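About Padetti

Padetti supplies fruit bowls, trays and serving pieces to offices, schools, canteens and small hotels. The range is narrow on purpose. We sell open vessels for whole fruit and the items needed to store, wash and replace them. We do not sell glassware, cutlery or linens.

The company was set up by Bence Rácz, who had spent several years buying tableware for a catering contractor and kept a list of what came back chipped, stained or unused. Fruit bowls were high on the list. Most were too deep. Fruit at the bottom carried the weight of everything above it and went soft before anyone reached it. The first Padetti catalog contained four bowls, all of them shallow, and fitted on one sheet.

The current catalog lists 161 items in two lines.

Nuneo is the plain line. Rims are straight, walls are thick, and every size nests inside the next one up. It is bought mainly by schools and canteens, where bowls are stacked after each service and the stack has to fit under a standard shelf.

Miranda is the table line. It covers wide bowls with shaped rims, in clear and tinted versions, for reception desks, meeting rooms and breakfast tables. These pieces are meant to stay out all day. They do not nest tightly and should be stored with a sheet of paper or felt between them.

How we size a bowl

Diameter is the figure customers ask for first, but the usable number is the fill. We quote fill as pieces of medium fruit in a single layer, with one further layer allowed in bowls rated for it. A bowl rated at 16 pieces will hold more, and people will put more in it. The rating is the point past which the lower fruit starts to bruise at its contact points.

Long fruit is rated separately. A banana laid across a shallow bowl will usually rest on the rim at one end, and a bunch of grapes takes up floor area out of proportion to its weight. For mixed bowls we recommend placing the grapes first, to one side, and leaving the stem end of any banana accessible so that it can be lifted without moving the rest. 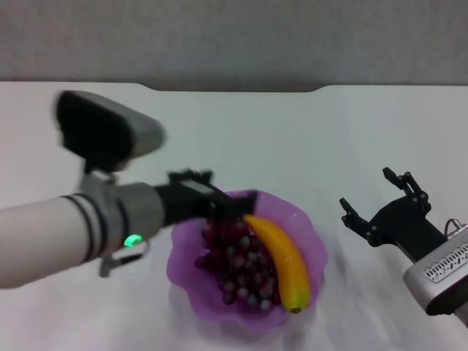 Shape and color

A wide, shallow bowl keeps the fruit near rim height, where it can be seen and picked up from above. A scalloped rim is harder to wipe than a straight one. We stock both and leave the choice to the customer, with the note that a petal edge needs a soft brush in the folds about once a week in normal use.

Tinted translucent bowls put some of their color on whatever is under them. On a white table, a purple bowl throws a faint violet shadow around its base. This is light passing through the wall and does not mark the surface. We mention it on the product sheet after several customers wrote to ask whether the dye was coming off. On dark wood the effect is hardly noticeable.

Depth of color also varies within one piece. The body reads darker than the edge, most clearly in the ruffled shapes. It is normal and is not accepted as a defect under the exchange terms. Scratches, trapped dust and uneven feet are.

Inspection

Every incoming carton is opened. Bowls are set on a flat plate and checked for rock, then held against a lit panel and checked for inclusions. The permitted rock is zero for Nuneo. For Miranda a slight movement is allowed if it stops under load, and the piece is then sold as second grade at a lower price. Second-grade stock is listed separately and changes weekly.

Replacement pieces

We keep spares for every current item and for discontinued items while stock lasts. Orders can be as small as one bowl. At the last stock count the spares shelves held 1317 pieces across 193 item codes, including discontinued shapes. The code is on the packing slip. If the slip is gone, send the diameter at the rim, the diameter at the foot and the height, all measured on the outside, and we will identify the piece from those.

Care

Wash by hand in warm water with ordinary dish soap. Dry the foot before putting the bowl down on untreated wood. Remove grape stems the same day, as the juice from split fruit dries in the folds of a shaped rim and is slow to soak out.

Ordering and contact

Trade accounts are opened on request and take two working days. Samples are charged at catalog price and credited against the first order. The warehouse ships Monday through Friday and is closed on Sunday; messages left over the weekend are answered in the order received. Questions about sizing go to Bence Rácz directly through the contact form, under "Fill ratings."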